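Home | Contents | Chapter 5 | Chapter 6 | Chapter 7 | Glossary

Chapter 6
Claims on the Label: How Consumer Research Gets Made

Most people meet statistics in the kitchen long before they meet them in a classroom. A box of soup promises less salt. A carton of detergent promises whiter shirts than "the leading brand," which is never named. A countertop oven promises to save its owner nine hours a month, and a small star next to the number sends the reader to a line of gray type on the bottom of the carton, where the promise gets a good deal smaller.

This chapter is about that line of gray type. Students usually come to it expecting to learn how companies lie, and some will be disappointed. Outright lies are rare in product research and fairly easy to catch. Far more common is the true number that answers a question the buyer never asked. A study can be carried out with care, checked by someone outside the firm, printed correctly, and still tell you almost nothing about what will happen in your own home.

Take the case we will follow through the first half of the chapter. Arnura, a maker of small appliances, hired a research firm called Prevon to find out whether owners of its new microwave cooked dinner faster than they had before. Prevon sent a survey to 4,000 buyers. Of these, 802 filled it out and sent it back. Most of those who answered said that they now spent less time on dinner, and Arnura put the result on its packaging by December.
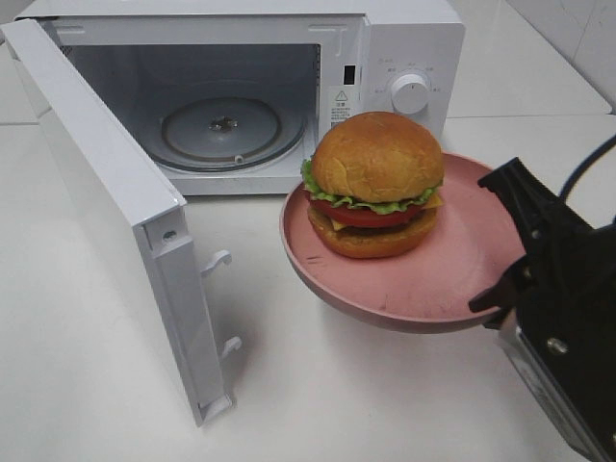
Before asking whether the claim is true, ask who is missing from it. The other buyers, all 3,198 of them, said nothing. We may be tempted to suppose that they felt much as the others did, and Prevon's report does suppose this, in a single sentence with no support. But people who return a survey about an appliance are not a random slice of the people who own one. Some are delighted. Some are angry and want a refund. A few like filling out forms. The owner who has no strong feelings about the thing, and who may well be the typical owner, has the least reason to find a pen.

Then there is the matter of memory. The survey asked owners how long dinner took them now and how long it took them a year earlier. Try this yourself. How many minutes did you spend making dinner on an ordinary evening last year? You will probably come up with a figure, and you will probably have no good grounds for it. People asked to compare the past with the present tend to build the past to fit. Someone who has just paid for a new appliance has a further reason to remember the old one as slow.

Finally, look at what was not measured. Nobody at Prevon timed a meal. The word "faster" on the carton stands for "reported as faster," and the two are different kinds of fact. Reported time is worth knowing if you want to learn how people feel about their kitchens. It is poor evidence about clocks.

Defenders of this sort of work make a fair point, and we should give it room. Timing meals in real homes is expensive. It is also intrusive, and a cook who knows she is being timed will not cook the way she usually does. A later study by the Nusum group tried to deal with this by asking 2,000 households to keep a daily log. The logs were better than memory, though many were clearly filled in all at once, in the same ink, on the last evening before they were due. We return to the Nusum logs in Section 6.4, where the problem of tidy data is taken up at length.

None of this shows that the Arnura oven is slow. A weak study does not prove the opposite of what it claims, and students who have just learned to spot a bad sample often make this mistake with great confidence. The oven may be very quick. We simply do not know it from the survey, and the buyer standing in the store does not know it either.

6.1 What Is Being Counted?

Every study begins by turning something people care about into something that can be written down. People care about having a free evening. What gets written down is a number in a box on a form. Wang's checklist, used in the exercises for this chapter, starts at this step and asks the reader to state in plain words what was recorded, by whom, and at what moment. It sounds too simple to be useful. Try it on three product claims from your own home before reading further, and keep your notes, as you will need them for Section 6.2.

14 comments | 37 shares

Related chapters
Chapter 3: Averages and What They Hide
Chapter 5: Asking Questions Badly
Chapter 7: Before and After
Chapter 9: Who Paid for the Study?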